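Why Onberg Lost Its Night Bus

Student project report, Transportation and Towns, final version

1. Question

Onberg had a night bus, the 2, until the August timetable change. It ran from the Condori stop by the river up to the Pruveck housing area and back. I wanted to find out who used it and what those riders do now.

2. Method

I used two sources. The first was the set of driver tally sheets for the last month of service, which the depot let me copy by hand. The second was a short paper survey left at the Pruveck library desk and at the late grocery on Valular Street. The survey asked how people get home after 11 p.m., how long it takes, and whether they had ever used the bus.

The tally sheets only show boardings, so a person who rode out and back was written down twice. I did not try to correct for this.

3. Results

The sheets show 796 boardings for the month. Most were at Condori, between 11 p.m. and midnight. After 1 a.m. many runs went up the hill with an empty bus.

Survey answers were more mixed than I expected. Kitchen and cleaning staff mostly wrote that they now walk or share a car. The walk from Condori to Pruveck is 3 kilometers, uphill, and the sidewalk stops before the rail bridge. Several people said they had changed shifts. Students wrote that they leave earlier.

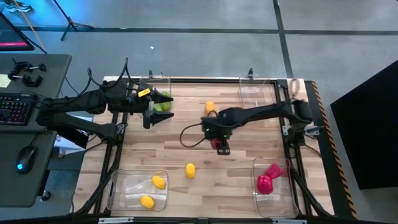 Report and survey by Gaspard Royer
Second-year project

4. Discussion

The town's notice gave low ridership as the reason for ending the route. The late runs fit that. The runs before midnight do not, and the notice did not list them separately. A shorter service that stopped at midnight would have covered most of the boardings on the sheets.

I could not get cost figures for the route, so I can't say what the shorter service would save.

5. Problems

The survey forms at the grocery ran out early and I was slow to bring more. People who moved away after the change are missing completely. One week of tally sheets was hard to read, and I used the driver's own totals for it.

6. Further work

The rail bridge sidewalk should be looked at separately. The blank survey form and the copied tallies are in the appendix.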